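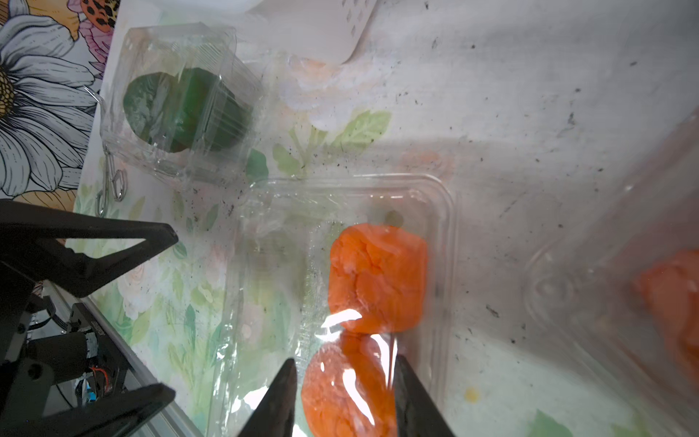
Grillenby is a set of recordings of two arms packing modelling clay into clear clamshell containers, and this file covers the part of it that went wrong. Read it before you train on anything. The fault concerns grip force on the wrist-camera arm, and it hid for as long as it did because the clay is a poor witness. An orange lump with a dimpled, crumpled surface looks much the same whether it has been held politely or crushed, and glare off the plastic covers whatever evidence is left.

What happened

On 11th May the force limit on one arm was reset to its factory value by a firmware update. Our limit was 70. The factory value is 220. The units are whatever the Trivitz driver says they are, and the manual is coy on the point. The arm kept running, reported no error and finished every episode with what the log calls "success". Success means the fingers closed and later opened. It does not mean the container was still container-shaped.

Yamuna Kandasamy found it when a lid cracked and a piece landed in her tea. Esko Partanen had already found it, in a way, having written "bit squishy today?" in the margin of the shift log. We now read the margins. 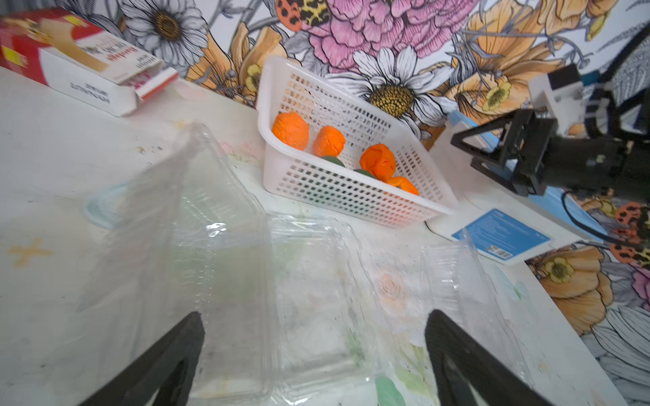
The second half of the fault is duller. The emergency stop cut power to one arm and left the other going, a wiring choice dating from when there was only one arm. No fingers were hurt. Both arms are now on one circuit, and Merja Halonen tests it each morning with visible enjoyment.

What is affected

Of 2000 episodes, 220 were recorded at the wrong limit (yes, the same number, and yes, it confused us too). They carry the flag force_fault = 1. The flag was set by hand by Aatos Kuusisto and Pao-chu Choi, who disagreed on 2 episodes. Those are flagged as well.

Known leftovers

Success labels in flagged episodes have not been corrected. Treat them as the arm's opinion of itself.

Gripper current is missing from the earliest recordings. A re-release with corrected labels is planned for July. Questions to Merja at the Ojala bench.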